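Bench Tips: Comparing Grippers on Small Parts

Updated May 2024

These tips come out of a side-by-side trial of two parallel grippers at the Haltitz workshop. One was a Faulkner with stiff, tapered fingers. The other was a Drasora with softer pads and a slightly longer stroke. We ran 146 picks on each before writing anything down, and went back to both later when the first set of notes didn't agree with each other.

Most of this applies to any two-finger gripper on a bench arm.

Before you start

Wipe the fingertips and the table with a dry lint-free cloth. Skip the spray cleaner. It leaves a film, and the first dozen picks will slide more than the rest. If you have already sprayed, go over everything with a damp cloth and let it dry for ten minutes.

Check the finger screws with a hex key by hand. On the Faulkner, one screw had backed out a quarter turn by pick 81, and the only sign was that parts started coming up tilted. We now check every 36 picks.

Route the cable before you test, and leave slack for the full wrist rotation. Turn the wrist to both ends of its travel with the power off and watch the cable the whole way. A cable that pulls at one end will show up in your results as a position error, and you can lose an afternoon blaming the camera.

Choosing test parts

Use things that are cheap, all the same size, and easy to replace. Dice are good for this. They have flat faces and rounded corners, and the pips tell you whether the part turned over between pick and place. Write down the top face before and after. If it changed, the grip slipped, even if the part landed in the right spot.

Mix clear and solid ones. A camera that finds a black die every time can miss a see-through one on the same table under the same lights. If you only test with solid parts, you will think your vision setup is better than it is.

Add something large and soft as well. Foam shows you how hard the fingers close. Press marks that are still there after a minute mean the force is set too high for anything delicate.

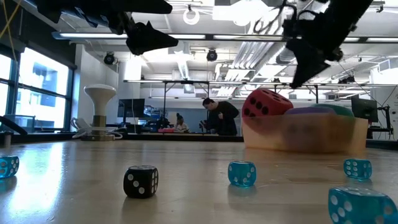 Keep the spacing between parts uneven. A tidy grid flatters every gripper, as there is always room for the fingers to come down on both sides. Push two parts close together and leave one near the edge of the reach. The tapered Faulkner fingers got into gaps that the Drasora pads could not, but the Drasora held on better once it had the part.

Light and reflections

A glossy tabletop throws ceiling lights back at the camera. Move the camera before you move the lights – a few degrees of tilt is often enough. If that fails, put down a sheet of matte gray craft paper and tape it at the corners, well outside the working area.

Daylight changes through the day. Run both grippers in the same hour, or switch between them every ten picks. Our first comparison had one gripper in the morning and the other after lunch, and we had to throw it out.

Setting the force

Start at the lowest setting that lifts the part, then go up one step. Stop there. Lift, hold for five seconds, lower. If the part drops during the hold, go up one more. Do this again for each kind of part and keep the numbers on a card taped to the controller.

The Drasora controller forgets its force value when it loses power. The Faulkner keeps it. Either way, read the value back off the controller at the start of each session.

Setting the height

Bring the fingers down slowly over an empty spot until a piece of printer paper just drags under the tips. Save that as zero. Work two millimeters above it for small parts. Fingers that touch the table will wear at the corners, and worn corners ride up over the edge of a part.

Writing it down

A paper log is fine. One line per pick: part, gripper, top face before, top face after, held or dropped. Write the misses in full. "Missed, camera didn't find it" and "missed, fingers closed early" are two different problems.

Instead, our logging sheet, has columns for all of this and prints on one page. It has 1,324 picks in it so far, going back to October.

What we use now

The Faulkner stays on the arm for dice and other hard parts. The Drasora goes on for foam and anything with a finish that scratches. Swapping them takes around 15 minutes with the height check included. Mark the cable ends with colored tape so you don't plug the wrong one in, and redo the paper test after every swap.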